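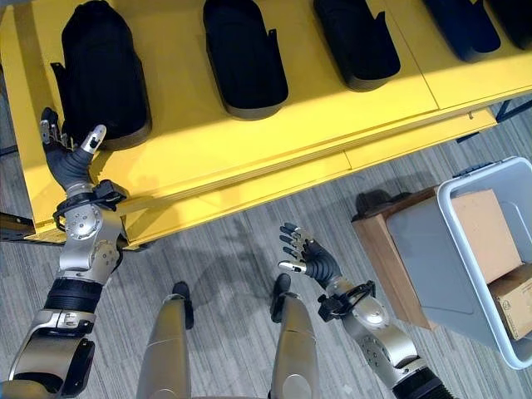

DENBERG, 09/02/2023

I run a tiny marketing shop, and for years my onboarding "system" was a long email I rewrote from memory every time somebody signed. Some clients got the password request on day one. One bakery in Zilville got it in week six, after I'd already billed them twice. Oops!

So over the summer I sat down with every message I'd sent a new client since we opened. There were 2,041 of them (I know, I know) and I'd guess around 200 asked for a logo file. Same logo, same client, sometimes three times in a month. No wonder people were grumpy with me by the first strategy call.

I tried Fider first, mostly on the strength of a friend's raving, and I did like the forms. But I kept building forms instead of sending them, and after a couple of weeks I had 20 half-finished ones and a new client waiting. Doucette is plainer and a bit ugly, and I got on with it much better. You make one checklist, you send one link, and it nags people for you so you don't have to be the nag!

My checklist has eight steps now. Contract, deposit, logins, brand files, who approves what, who to call when the approver is on vacation, kickoff date, first report date. The vacation one went in after a holiday campaign sat in somebody's inbox for most of December.

I still write the welcome note by hand. It takes me ten minutes with a coffee, and clients bring it up more than anything else we send. The deposit step I'm less sure about. Two people have asked to pay after kickoff, I said yes both times, and I'm still chasing one of them.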